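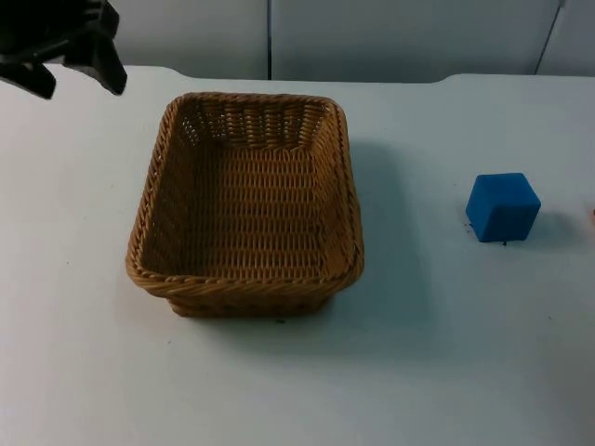

Figure 4. Basket and cube on the table, gripper open. Photo: Marlene Pfeiffer.

4.2 Collecting the demonstrations

The basket task was taught in two ways. In the first, which we call hand guiding, the operator stood next to the table, took hold of the arm above the wrist and moved it through the task while the motors compensated for gravity. In the second, remote control, the operator sat at a desk in the next room, watched the camera feed and moved a small leader arm that the robot copied. The leader arm was built by Kleinschmidt and has no force feedback. Both methods wrote the same fields to disk: joint positions, gripper opening and the camera images.

The task is to grasp the wicker basket by its rim, lift it clear of the table and set it down again without touching the blue cube (Figure 4). We chose a basket over the plastic bins used in our earlier work at Westusgate because the rim is thick and uneven. A grasp that is fine at one point on the rim may slip a short distance further along. The cube is soft and is there as an obstacle. It is never picked up in this task, although the policy sees it in every image and has to learn to leave it alone.

We recorded 3,000 demonstrations in total. Of these, 1,964 were made by remote control and the rest by hand guiding. Sessions were limited to 100 demonstrations per operator, with a break halfway through. All of the operators had used the arm before, but only two had used the leader arm, and the others were given a morning to practice. Practice runs were not kept.

At the start of each demonstration the basket was placed by hand within a region marked in the recording software. No marks were put on the table itself, since an early trial showed the policy using strips of tape to find the basket. The cube was moved less often, once every ten demonstrations. Operators were told to approach the rim with the fingers open, close on it, pause, and then lift. The pause was added in April after we found that many lifts had begun before the fingers were fully closed, and that these were difficult to separate from good grasps in the joint data alone.

The lift height was left to the operator. 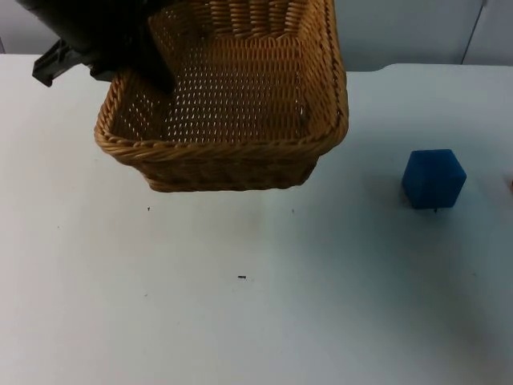 A basket held by one part of its rim tends to tilt, and the two groups handled this differently. Operators who guided the arm by hand could feel the weight shift and usually turned the wrist a little during the lift. Operators at the leader arm could only see the tilt on the screen. They corrected it later, or left it alone and lowered the basket at an angle. We did not reject demonstrations for tilt. A demonstration was rejected if the basket slipped out of the gripper, if the cube was touched, or if the operator pressed the cancel key.

Hand guiding has a drawback that did not show up until training. The operator's forearm is in many of the images, and a policy trained on those images expects to see it. We masked the forearm using the tool supplied with the Zerent camera software, but the mask sometimes removed part of the gripper as well. For this reason the hand-guided set was used only to train the motion model described in Section 4.3, which takes joint positions and no images. The image policy was trained on remote demonstrations alone.

After rejection and a check for dropped camera images, 1,158 remote demonstrations remained. Most of the losses came from dropped images and not from operator error. The network between the two rooms was shared with the rest of the building, and afternoon sessions were worse than morning ones. We later moved the recording computer next to the robot, so that only the live view crossed the network, and the problem went away. We did not repeat the earlier sessions.

The remaining demonstrations were trimmed so that each one starts at the first movement of the arm and ends when the gripper has opened after the basket is set down. Trimming was automatic, using a threshold on joint speed. The threshold was the same one used for the Wonbridge recordings and was not tuned again for this task.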